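Sorting at the source: cups, cans and the break room
Notes for Oserby talk, 2024-08-15. 12 min plus questions. DON'T read the slides out

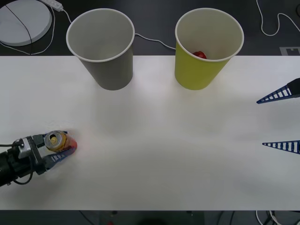
Start with the break room. Everybody has one, everybody throws stuff out there. Ask for hands: who rinses cans? Who stacks cups? Wait for it, don't fill the silence.

Why cups and cans. Two things people get wrong most at Kustport. Cans go in with paper, cups go in with everything. 318 items in the August check, 23 in the wrong bin just from the one floor. Small number, but it was the paper bin that took nearly all of it.

Paper cups
- look like paper, get treated like paper. Most have a thin lining. Depends on your hauler, so ASK the hauler
- color makes no difference. Gray, green, whatever. People at Ernadcombe were sorting by color for a month, thought it was a system
- check inside first! Stuff gets dropped in cups. Wrappers, tea bags, gum, little bits of red something you can't name. Tip it out, then stack
- stack rim up, same size together. 13 to a sleeve fits the box we use

Cans
- empty it, quick rinse, done
- crushed or not crushed?? Always comes up. Our hauler takes both. Some places want them whole so the label side can be read, esp. where there's a deposit. Say this slowly, last time half the room wrote down the wrong thing
- crushed sideways is fine for us. Watch the edges, thin metal, it can split
- tab stays on
- keep them out of the cups. Seen it done, can jammed down in a cup, now you have two things in one bin and neither is right

Table setup (skip if short on time)
White top, wiped down, cups at the back, cans come to the front one at a time. Clear space in the middle. Light surface shows drips so people clean up after themselves, mostly. Mridha tried it with a dark top and it got sticky adn stayed sticky.

Bins
Label at eye level, not on the lid. Lid is open when you need to read it. One picture per label, no paragraphs. Move the trash can FARTHER than the recycling, even three steps does it.

Stuff that didn't work
- posters. no change
- the email. no change, two complaints
- smaller trash can, worked for a week then people piled things on top

Questions they will ask: lids (separate, plastic), straws (trash), foil (ball it up, check with hauler). If someone asks about cost say I'll send the sheet, dont guess.

Handout is on the chair by the door. Collect the leftover ones, Ernadcombe wants them.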